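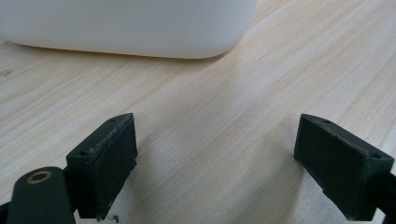
Visitors should be able to hold the gripper themselves, and not only look at it from behind a rope, one guest wrote in the comment book at the open day in Clusstead. Many others must have had the same wish, for the line at the hand tool was the longest of the day.

The open day was held by Ziver, a small company which develops software for robot arms, in its workshop on Castaño Street. It was the second time that the company opened its doors to the public. According to Ziver, 538 people came, among them many families with school children and also a group of students from the technical college in Edurbridge.

The main demonstration was about how a robot learns to do simple work on a table. A person takes a hand-held gripper, which has two black fingers and a camera, and does the task with it: picking up a cup, moving a container, putting a spoon in its place. The camera records what the fingers do. Later the recordings are used to train a robot arm, which has the same kind of fingers, to repeat the task without help.

The staff explained that one short recording is of little use alone. For a single task the company wants to have 3,000 of them, made by different hands, at different tables and in different light. A recording in which the person makes a small mistake and corrects it is also kept, because the arm must learn this too.

At the beginning the gripper was only shown by the staff. Before noon it was decided to let the visitors try it, two at a time, one at each table. Most adults found it more difficult than they expected. The fingers open and close with a trigger, and a person who is used to feeling an object with the skin must now judge everything by eye. Children learned it faster and did not want to give the tool back.

In the next room a robot arm worked on the same kind of task. It moved slowly, and on the first try it closed its fingers beside the cup and took only air. The public laughed in a friendly way. The arm went back, tried again and lifted the cup, and there was applause. A staff member said that failures of this kind are still common when the table is new for the robot.

There were also critical questions. One visitor wanted to know if the work of kitchen helpers will disappear. The company answered that its first customers are laboratories and that a restaurant kitchen is too fast and too crowded for the arm at present. Another visitor asked who owns the recordings made by the guests. Ziver said that nothing from the open day was saved, and a notice with the same information was hanging at the entrance.

Not everything went well with the organization. The workshop has only one narrow stairway to the upper floor, and in the early afternoon people had to wait outside in the cold. The talk about sensors started late and was hard to hear in the back rows.

Ziver plans 3 evening visits in February, with smaller groups and more time for trying the tools. Registration is free and can be made at the front desk of the workshop or by phone. Children under twelve must come with an adult. The students from Edurbridge will have their own visit, and the date for it is not fixed yet.

Published 29 December 2025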